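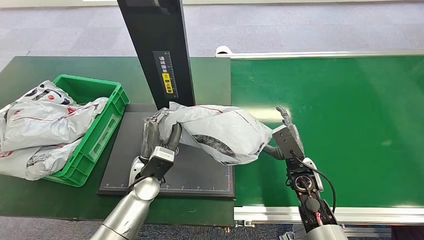 White-grey plastic mailer on a dark grey mat.

Brukier 200 Plastic Mailing Bags, box of 500

Share 2 | Comments 3

The Brukier 200 is a single-use mailing bag for clothing, soft furnishings and other goods that do not need rigid protection. It is made from three-layer polythene film with a white outer face and a grey inner face. The inner layer stops the contents showing through.

Closure is by a permanent adhesive strip along the lip, covered by a peel-off liner. Once pressed down, the strip cannot be opened without tearing or stretching the film. A version with 2 strips, for goods likely to be returned, is sold as the Brukier 200R. The second strip sits below a perforated line and stays covered until the customer sends the parcel back.

Specification

Film: polythene, co-extruded, three layers
Side seams: heat welded
Base: folded, no seam
Lip: 2 inches
Box quantity: 500
Storage: flat, out of direct sunlight

Packing notes

Fold garments to the full width of the bag. Narrow contents shift in transit and leave slack film at the ends, which can catch on conveyor edges. Press out excess air before sealing. Place the address label on the flattest part of the face, clear of the side seams and the fold. Labels applied over a crease may not scan.

Do not use for glass, ceramics or anything with sharp corners. For these, see the Katona board mailers. Books may be sent if wrapped first.

The adhesive is slow to grip in cold rooms. Bring boxes into the packing area the day before use.

Ordering

Orders are sent from the Rostville warehouse. Part boxes are not sold. Printed bags can be made to order in one colour; artwork must be supplied at full size. Bags without the adhesive strip were withdrawn in June and will not be restocked.

Page updated Mar 12, 2020

Comments

Florencia Godoy
Is the lip the same on the 200R? We fold ours over twice for small items and need the extra length.

Sales desk
The lip is the same length. The return strip takes its space from the body of the bag, so the usable depth is slightly less.

packing_bench
Film is fine, strip is strong. The liner tends to split if you pull it from the middle. Start at a corner.

Related items

Brukier 200R Returnable Mailing Bags
Katona Board Mailers
Grilline Bench Label Dispenser
Grilline Paper Tape, brown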